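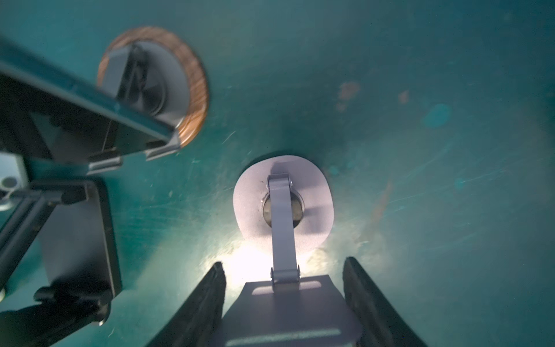
Minutes of the Letia Crystal and Stone Circle
May 5, 2022

I took the notes again, so any mistakes are mine. We got going a little late while the tea brewed, and I think everyone who wanted a chair got one.

The April minutes were read and approved with one fix. I had written that the rose quartz grid workshop was full, and it wasn't, we had two spots left. Sorry to anybody who stayed home on my account!

Money. We have $900 in the account after paying for the hall and the new candle trays. The stone library fund is separate and stands at $265. I asked if we could move some of it over to buy more selenite, and the group said no, leave it alone until the fall fair. Fine by me, though I still say the selenite wands are looking tired.

Bulk order. This took up most of the evening. Fetilden sent a price list for tumbled stones and Sturnix sent one too, and they're hard to compare because one sells by weight and the other by the bag. Fetilden is cheaper on carnelian and black tourmaline. Sturnix has the nicer labradorite (we passed the sample pieces along the row and I did not want to give mine back). After a lot of back and forth we voted to go with Fetilden for the basics and get labradorite only from Sturnix. I'll send both orders once the money is in.

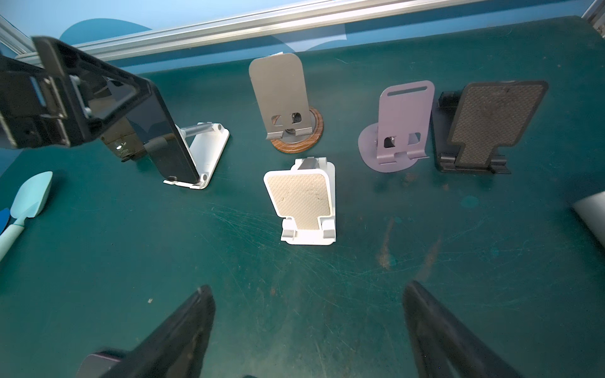

A phone and a scuffed teal surface.

Citrine came up again. Several members feel that heat-treated amethyst shouldn't be sold on our table as citrine, and others said they work with it all the time and feel the same warmth in the solar plexus. I can see both sides – I have one of each on my windowsill. We agreed to put "heat-treated" on the card and let people choose for themselves.

Full moon evening. We'll meet at the Tymoshchuk garden as before. Bring your own blanket and a bowl if you want to charge stones in water, and please, no selenite or malachite in the bowls. Last time there was a sad little puddle of what used to be a selenite heart, and it was mine.
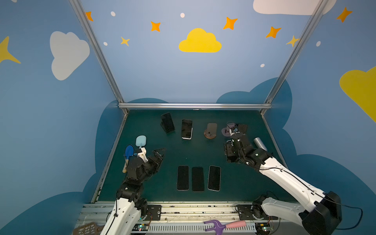 We also talked about whether to open with the singing bowl or the grounding meditation. Bowl first won by a show of hands. I'd like it shorter than last time, and I said so, and I was told I could bring a cushion.

Library. There are 34 stones out on loan and a few of them have been gone since winter. If you have the big smoky quartz point, we miss it! A quick rinse and a night on a dish of hematite chips before you return anything would be lovely.

Other business. Pendulum practice moves to the small room. The next newsletter needs a piece on moonstone, and I seem to have agreed to write it.

We closed with a few quiet minutes holding our own stones and then put the chairs away.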